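**Mendeo opens orders for its hand-held gripper kit, made for recording chores in real homes**

MURNPORT, 05/05/2026 – I get to write this one myself, so forgive me if it sounds less like a press release and more like me leaning over your desk. I'm Villads Hallgrímsson, I look after the kit business at Mendeo, and starting today you can order the Mornov, our hand-held gripper with a camera on board.

You hold it by the handle, you do an ordinary household job with it, and the camera records what the jaws are up to. Robot teams then use those recordings to teach their arms the same job. We've been lending kits out since last August, and the thing people kept asking us for was help with soft stuff – coats, bedding, cushions, all the floppy things that never sit the same way two times in a row. Cups and boxes are easy by comparison!

So that's where most of our work went. The wide lens takes in a big piece of the room along with whatever you're reaching for, and the grip is slim enough to get in beside a chair or between a bed and a wall. A puffer jacket slung over a chair, with a flowered comforter bunched up right behind it, is exactly the kind of job I had in mind.
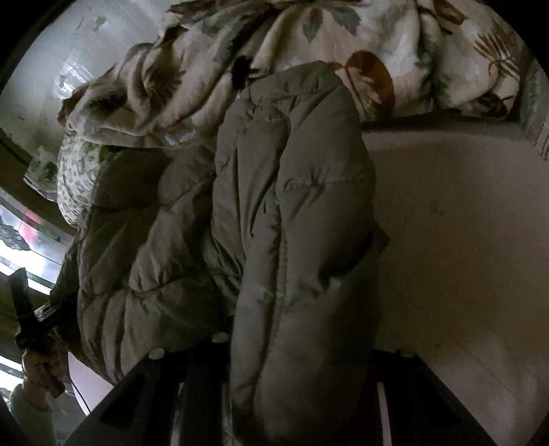 Þórey Brøndum wrote back to us after a month with the loan kit that jackets were what won her over, though she'd still like a softer pad on the handle for long days. She also said the wide view took some getting used to, and that she stopped noticing it by the second week. The pad is fair criticism, and we're working on one. It'll ship free to anybody who orders before the end of August.

What's in the box: the gripper, 2 sets of jaw tips (one firm, one rubbery), a charging cable, a carrying pouch and a printed guide I'm pretty proud of, mostly for being short. The gripper weighs 400 grams. The guide has 12 starter tasks in it, and laundry and bedding take up more of them than my boss wanted.

The recordings go straight to your own computer. You don't need an account with us, and we never see your bedroom. If you'd like help sorting and trimming the files, our partner Blöndal offers that as a separate service, and you can add it when you order or any time later.

The Mornov costs $164 per kit, with a discount for schools and small labs – just write and ask, we don't make you fill in a form. Kits ship from our Murnport workshop, and loan kits are still available if you'd like to try one first.

Press questions, loan requests and complaints about the handle can all come to me, Villads Hallgrímsson, at the Mendeo office in Murnport.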